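Ticket: Table cell, main arm stops on lift out of tray
Site: Preseck
Opened by: Hedvika Holub
Opened: 18/12/2020
Status: Waiting on confirmation
Priority: Normal

Problem
The main arm in the simulated table cell picks a pawn, starts the lift, then stops with a joint 4 following error. It happens on picks from the tray. Picks from the bare tabletop run fine. The controller is the Ivinik build we use on the real bench, same config file, no local edits.

First log entry
Error came up at step 2,223 of the run. Restarted from the saved state, same error at the same step. Cleared the saved state and started cold. Same again.

Checked
Joint limits match the bench file.
Gripper force set to 80 percent, same as bench. Dropped it to half, no change.
Second arm on the pedestal parked and its controller disabled. No change, so the two arms are not fighting over the shared zone.
Swapped the hillside background for the plain gray one. No change. Put it back.

Reply from Melham support
Please send the collision report with contact logging on. Also tell us if the tray was added before or after the last scale change.

Update, Hedvika Holub
Contact logging on. The report shows the fingers touching the tray wall before the lift starts. Nothing touches on the viewer, there is a clear gap. The tray was imported in July, before the scale change. The board and pawns came in later.

Reply from Melham support
The collision shape on the tray is probably still at the old scale. The visible mesh gets resized with the cell but an imported shape does not. Delete the shape and rebuild it from the mesh, then reload the cell.

Update, Hedvika Holub
Rebuilt the shape. First try failed because I had the Vlček exporter set to convex hull, and that fills the tray in solid. Set it to split the walls and floor. Reloaded, homed both arms, ran 700 cycles overnight with no joint 4 error. Main arm goes back to its raised position at the end of each one. Leaving the ticket open until the bench file is updated too.
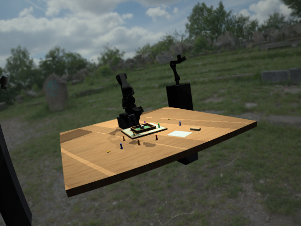

Do I need to home the arms again after rebuilding a collision shape?
Home both of them once the cell has reloaded. The reload clears the stored joint positions, and the first move will fault if you skip it.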